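Ceiling rattle, room 21
October, started before coffee, which was the first mistake

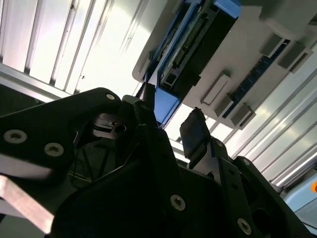

The rattle is back. It had gone away for the whole of the week in which Facilities were going to come and listen to it, and it returned the morning after I canceled the ticket. Short, dry, a bit like a spoon in an empty mug. It seems to come from the slats and it also seems to come from the gray panel, depending on where you stand and how much you already dislike the gray panel.

Known so far, copied from the old page so I can stop flipping back:
Happens with the ventilation on high. Has never happened on low.
Worse in the morning.
Louder at the bench end than at the door.
Rakiya hears it at a higher pitch than I do. We have agreed not to discuss whose ears are older.

9:10. Ventilation to high, everyone told to stop talking for five minutes. Nothing. Told everyone they could talk again. Rattle.

9:30. Tried the broom handle test. Press one slat up gently, hold, listen, move on. You need one person pressing and one person listening, and the person pressing cannot be the person listening, as your own sleeve next to your own ear sounds exactly like a ceiling fault. Rakiya pressed. Went along from the door side. The slats have more play than I would have guessed from down here, and one of them clicks when you let it go, but it's a single click and our noise is more of a chatter. Wrote CLICK on a bit of tape and stuck it to the wall underneath, for lack of anywhere better.

Dust came down. A respectable amount. Should have covered the bench first. Next time: cover the bench first. I see from the old page that I wrote the same thing in spring.

10:15. Phoned Skukine, who supplied the slats. They were very friendly and asked for the batch number, which is printed on the top side of each slat, so to read it you take the ceiling down. I said the ceiling was up. They said in that case they could offer general advice, and the general advice was felt. Adhesive felt dots, 8 mm, one at each end where the slat rests on the carrier. They sell them in packs of 50. Of course they do. Ordered one pack to try along the worst stretch before anybody commits to a full ceiling of dots.

10:40. The lights. Had to kill them to rule out hum, and I'm glad I did, though not for the reason I planned. No difference to the rattle at all. But with the lights off you notice how hard they are on the eyes when they come back. The slats up there are so bright they throw it straight down at you, and after twenty minutes of looking up I had slats printed on the inside of my eyelids. The Ziritz tubes were chosen by someone who works in a different building. Asked whether we could dim them. The answer from Sethi (landlord, not a person, although the emails are signed like one) is that dimming is possible and would need a form. Requested the form.

11:20. Stuffed a folded dishcloth between the panel edge and its neighbor, as far as I could reach from the second step of the ladder. Ventilation on high. Quiet.

Took the dishcloth out. Quiet.

Put it back in, for symmetry. Rattle.

At this point I stopped and ate something.

1:00. Rakiya had the sensible idea of recording it. Phone taped to the top of the ladder, ventilation stepped low, middle, high, two minutes each, then the same with the phone moved to the bench end. Ran it through the Fledadard trial version, which draws a handsome purple graph and then asks you to pay before it will put numbers on the axis. Even without numbers there is a clear band that shows up on high at the bench end and is much weaker by the door. So it's local. I am fairly sure it's one or two slats buzzing against the carrier and the panel is innocent. I am sorry to report that I'd rather it were the panel.

1:50. Did the broom test again, bench end only, bench covered this time. Third slat in from the wall: press it and the chatter stops, let go and it's back within a couple of seconds. Did that over and over until Rakiya took the broom away. Put tape on the wall underneath, marked THIS ONE. Then the one next to it did the same thing, so there's a second bit of tape marked AND THIS.

Temporary fix is a strip of masking tape folded double and pushed in at one end of each. Ugly if you know it's there. Quiet on high for the rest of the afternoon, which proves little given its record.

To do:
Felt dots when they arrive, the two marked slats first.
Ladder back to the stairwell before somebody else signs for it.
Form from Sethi, chase.
Wash dishcloth. R.A. says it's hers.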